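Moving the washer upstairs, do I need to redo the drain hose?

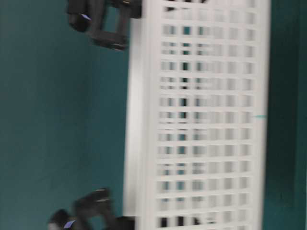 ok so we're finally getting the laundry out of the basement. Old house, 2 floors plus basement, in Rirnau. Currently everything goes down the back stairs and up again and my knees are done with it. There's a closet next to the upstairs bathroom, shares a wall with the tub, so water is right there. Hot and cold both.

What I can't figure out is the drain. The washer now just dumps in the utility sink. Hose hooks over the side, never a problem. Upstairs there's no sink and no room for one. Guy at Etton Hardware said I can tie into the tub drain. My brother in law says absolutely not. Neither of them is a plumber.

Also the floor. Is a regular wood floor ok with a full washer on it or do I have to beef it up? Joists run the same way as the closet if that matters. Washer is a front loader, maybe 9 years old, works fine, don't want to replace it.

Budget is 1,000 for everything not counting my own time. Hoping to have it done by end of February. Thanks in advance

posted by rirnau_backstairs

mudroom_mel
Did this in our last house. Don't go into the tub drain. We had the same idea and the first spin cycle pushed suds up into the tub, gross. A washer pumps out way faster than a tub drains.

What you want is a standpipe, 2 inch, with its own trap, tied in to the stack and vented. Check how tall it has to be where you live, ours had a minimum and the inspector did measure. The hose goes down in the top of it a few inches. Do NOT shove it way down or tape it shut, it can siphon and then the washer never fills right. Your old hose is probably long enough but at that age I'd buy a new one, and new supply hoses too, the braided kind.

Get a drain pan under it. Ours was from Yuen Supply, plain plastic, fit fine. A pan with no drain line only helps with small leaks so run the line somewhere if you possibly can. And put the shutoff where you can reach it without moving the machine, we didnt and I was sorry.

On the money, I paid a plumber almost 300 just for the standpipe tie in and did the rest myself. That was a few years back and the wall was already open.

Ileo_pete
floor will be fine mine is fine

sawdustandcoffee
Agree with Mel on the drain. Adding on the floor becuase "fine" isn't much to go on.

Weight isn't usually the issue with a front loader, it's the spin. If the joists are undersized or you've got long spans the whole floor will hum and you'll feel it in the next room. Go look from below if the ceiling is open anywhere. What size are they and how far to the next bearing wall? Blocking between joists helps some. So does a layer of 3/4 plywood screwed down under the machine. Closer to an outside wall is better than middle of the room.

Level it properly once it's in. All four feet, lock nuts tight. Half the shaking complaints on here are feet.

Oh and if you still have the shipping bolts put them back in before you carry it up the stairs. Take them out again before you run it!! Ask me how I know.

Permit: call your town. Mine wanted one for the new drain, not for the water lines. Took a phone call and a form.

rirnau_backstairs
Thanks all. No tub drain then. Joists are 2x8, still have to measure the span, will post back. Shipping bolts are long gone I think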